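Reviews > Home & Sleep > Bedding

Setden winter duvet, double size: my opinion after one cold season

I bought this duvet in December, when the heating in our building was broken and the landlord was answering letters very slowly. Before it I had an old feather duvet from my mother, which was warm but heavy like a wet dog, and the feathers came out through the cover every night. My friend Izzati Yeoh has the Setden on her own bed and she let me sleep under it when I stayed with her. In the morning I wrote down the name.

The filling is synthetic, and I must say I was against this. I always thought that a synthetic duvet makes you sweat. This one did it to me only on the first two nights, until I stopped wearing the thick pyjamas. After that I slept well. My bedroom had 16 degrees in the worst weeks and I did not need a blanket on top.

The stitching is in squares, and the squares are quite large. It means the filling has space to move inside, and after the first wash I found a thin place near one corner. I pushed the filling back with my hands, it took perhaps a quarter of an hour and some bad words. After the second wash it was the same corner again. My sister-in-law Dorota Krajewska, who sews, says that an additional line of stitching would repair it, but for this price I do not want to bring my duvet to a tailor.

Now the washing. The label permits a home machine, but my machine is small and the duvet fills it completely, so that the water does not reach the middle. I go with it to the launderette instead. Drying is slow. Please do not believe the leaflet where it says "dries overnight". In my flat it needed 3 days over two chairs, and I was turning it all the time.

The size is generous. It hangs well down on both sides, so two persons can share it without fighting. It does have one bad side for people like me, who do not iron and do not like to make the bed in the morning. A large soft duvet never looks tidy by itself.
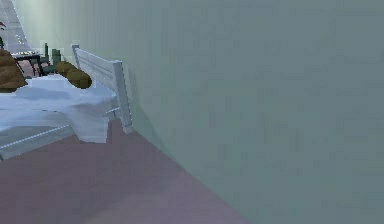
I tried to fold it in three at the foot, as in hotels, and it slides to the floor before lunch. Now I shake it once and leave it open to the air, and my grandmother would say this is healthier anyway.

About covers: a normal double cover fits, but a little tight. I use one from Vadonus with buttons, and in the corners I sewed small ribbons. The duvet has loops for this purpose, but only on two corners, which I find a strange economy. With four loops it would stay in its place.

I compared it in the shop with the Baran, which is thinner and has smaller squares. If you have a warm bedroom, I think the Baran is the better choice. For a cold flat I would buy the Setden again, and I would ask first if they have changed the stitching.

Good: warm, light on the body, wide, no feathers.
Bad: filling moves, slow to dry, only two loops, the storage bag broke at the zip when I opened it for the first time.

I give four stars from five. The missing star is for the corner.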